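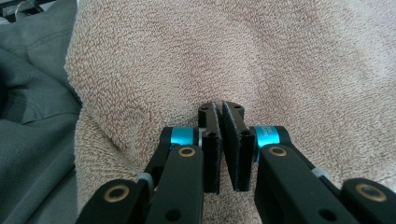

A subscriber at the Brolham plant wrote:

> I have read the company's letter four times now and I still don't know what my
> seniority date is. I hired in at Wanier nineteen years ago. Tsakiris bought us
> in February. The letter says I will be "integrated into the Demimley roster
> with full recognition of prior service for benefit purposes." My steward says
> that means I keep my vacation and lose my shift. My supervisor says it means
> nothing changes. They can't both be right and I would like to know which one
> of them to be mad at. Has anyone on this list been through a merger of two
> seniority lists? What did your local do, and did anybody speak to each other
> afterward?

Your steward has it right. The words to look at are "for benefit purposes." Most contracts have two kinds of seniority and only admit to one of them in conversation. Benefit seniority decides how much vacation you get and when the pension people start returning your calls. Competitive seniority decides who bids first on a shift, who gets bumped, and who goes home when orders drop. A company will hand you the first kind all day long. The second kind costs it very little either way, so it tends to leave that one for us to fight over among ourselves, and we have never let it down.

I work at Demimley, so I'm on the other side of this one, and you should weigh what I say accordingly. I've also been through it before, at a shop that no longer exists, and the list outlived the building by several years of grievances.

There are three ways people usually do it.

Dovetailing. Everybody goes on one list by hire date, whichever plant they hired into. Your nineteen years beat my sixteen and you bid ahead of me. It's the easiest to explain and the easiest to defend if somebody files a charge. It is also the one that gets booed in the larger plant, where a man who has waited twelve years for days finds himself behind people he has never met.

Endtailing. The people from the bought plant go on the bottom, in order. Your nineteen years put you behind a kid who started here in January. I've heard this described at our hall as "fair, when you think about it," by people who had clearly not been asked to think about it from Brolham. If your local and ours are under the same union, the duty of fair representation applies to both groups, and sticking one of them on the bottom for no better reason than that there are fewer of them is asking for trouble. Talk to an actual labor lawyer on that point. I run a press.

Ratio. You line up both lists and feed them together in proportion. We have 700 on our list and you have 91, so it works out to a bit under one of yours for every eight of ours. It sounds like a compromise and it is, in the sense that both sides come out of it with a spreadsheet they don't trust. Where it earns its keep is when one plant is a lot older than the other, and straight dovetailing would put one whole group above or below the other.
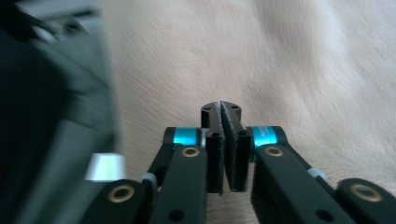
Whichever one gets picked, the small print is where you should spend your evenings. My last shop dovetailed, and we still had 73 grievances in the first year, hardly any of them about dovetailing. They were about things like these:

Ties. Two people, same hire date, different plants. We had nothing in writing, and someone proposed the last four digits of the Social Security number, low number wins. This was adopted. I have a high number and have not forgotten it.

Breaks in service. One contract wiped your date after a year of layoff and the other after two. Whose rule applies to a layoff that happened before the merger? We argued that one to arbitration and got a split decision that both sides put in their newsletters as a win.

Probation. Our contract counts 1,000 hours worked before you go on the list, and then your date goes back to the day you were hired. I'm told the Wanier contract used calendar days and didn't go back. If that's so, some of your people have been carrying a date months later than the one they would have had here, and they ought to ask for it to be fixed before the list is posted. After it's posted it becomes holy.

Job classes. You can have all the seniority in the world and still not bid on a job your old plant called something else. Ask for the crosswalk, which is the table that says your title equals our title. If there's no crosswalk, somebody is making one up in an office right now.

Fences. You can agree that for some period nobody from either plant bumps into the other, and the merged list only counts for new openings. It takes a lot of the heat out. People who were ready to fight to the death in March will often settle for not having to worry about it until their youngest is out of school.

As for what to do this week: write to your local and to the company both, and ask for your competitive seniority date in those words. Keep a copy. Dig out anything with your hire date on it, old pay stubs, the badge form, whatever. Wanier's personnel files are going to travel to Demimley in boxes, and I've seen how we unpack boxes here.

Then go to the meeting, even though it'll be long, and stay past the part about the parking lot. At my old shop the vote on the list came after 10 p.m. and was decided by whoever didn't have to be up at five. That was the day shift's side that lost, if you're keeping score.

On whether anybody spoke to each other afterward: mostly, yes. It took a while. The softball teams stayed separate for two more seasons and the retirees still sit at different tables. If your folks want to see our current contract language, it's the article on seniority plus the side letter on recall, and the side letter is the one that matters. I can scan it this weekend if the hall copier is back from wherever it goes.

Press room, second shift, Demimley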